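Reading time: 5 min

Subject: Re: [rooms] What should live on the big table, and what shouldn't

Thanks for the replies so far. I'm answering the long one from Ha-rang Seo first, then adding what I've worked out about the table since. I've trimmed the quote to the parts I'm responding to.

> I book the Gorska room most mornings and I spend the first ten minutes
> of every booking moving things. Some of it belongs to the room and some
> of it was left by the last group, and I can't tell which is which.
>
> Last month I put a mouse in the lost property drawer and got a message
> an hour later asking where the room mouse was. I had no idea there was
> a room mouse. It isn't labeled and it isn't on the sheet by the door.
>
> Also, can we settle the microphone question. The two that stand on the
> table are for calls, I know that much. But people pick up the handheld
> one for calls too, and then they wonder why the far end can't hear
> them.
>
> I don't mind clearing up after people. I would just like to know what I
> am clearing.
>
> Ha-rang

All fair. The sheet by the door is from before the Yeo people moved out and it lists two things we no longer own. I'll replace it this week. The mouse was my mistake, as I bought it and didn't tell anyone.

Going through the points in order:

1. The mouse. The silver one is the room mouse. It stays on the table, on the round teal pad with the cartoon bird on it, or beside it. The pad came from the old Wustgate office and I know it isn't to everyone's taste, but the table is glossy and I find a pad helps. If you bring your own mouse, please take it away with you. We have had three left behind since spring and they all end up in the drawer.

2. The handheld microphone. It goes to the speaker in the ceiling and nowhere else. It doesn't feed the call. Use it when the room is full and people at the far end of the curve can't hear. It is the one with the black foam and the orange ring, so there's no mixing it up with the other two. Please switch it off before you put it down. I've replaced the batteries twice in a month.

3. The table microphones. These do feed the call. They should stay on the curve and not be pulled in close to one person. If the far end says you sound faint, tell me and I'll look at the level.

4. Paper. Anything left on the table at the end of the day goes in the tray in the hallway. I won't read it and I won't sort it. If it hasn't been picked up in a week it gets shredded. The same goes for folders, except that I'll keep those for two weeks.

5. Cups and bottles. Paper cups go in the bin by the door. Thermoses go on the shelf over the sink, and I'd ask people to write their name on the bottom.

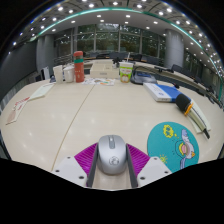
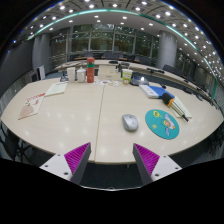

On the labeling, I've ordered a roll of small stickers and I'll put one on everything that belongs to the room. The sticker will have the room name and the extension, which is 3944. If a thing has no sticker, it isn't the room's, and you can move it with a clear conscience. I'd like to get this finished before December, when the bookings double.

There was a separate question about whether the table itself could be pulled apart to make two smaller ones. There's a seam, so it looks as if it should be simple. I asked Grimden, who installed it. The sections are bolted underneath, and they would charge 964 to come out, separate them and fit the extra legs. That doesn't include putting it back. For one workshop a year I don't think it's worth it, and the smaller room down the hall already has tables on wheels. If somebody has a stronger case I'll listen, but please send it to me with a date and a headcount.

The surface is another matter. Grimden said to use a damp cloth and nothing else. Somebody has been using the spray from the kitchen and it leaves a film you can feel with your hand. I've put a pack of cloths in the cabinet under the screen. Wipe toward the outer edge – going the other way pushes crumbs into the seam, and I've had a butter knife in there more than once getting them out.

A few smaller things while I have your attention:

The door code has changed. It isn't going in an email, so come by or call.

The booking page still says the room is 116, which was the number before the renumbering. The sign on the door is right and the page is wrong. I've reported it.

The lights drop to half at 8 p.m. and there's no way to override that from inside the room. If you have an evening booking, let me know the day before and I can move the timer.

Ha-rang, you offered to do the morning check on the days you're in. I'd be glad of that. It would only mean looking at whether the mouse and the microphones are there and sending me a line if they aren't. You don't have to move anybody's things. I'll do the same at the end of the day when I lock up.

If anyone has left a folder in there recently and wants it back, tell me what's in it and I'll walk it over.

Please send corrections to the list and not just to me, so the new sheet comes out right the first time. I'll post the draft here before I print it.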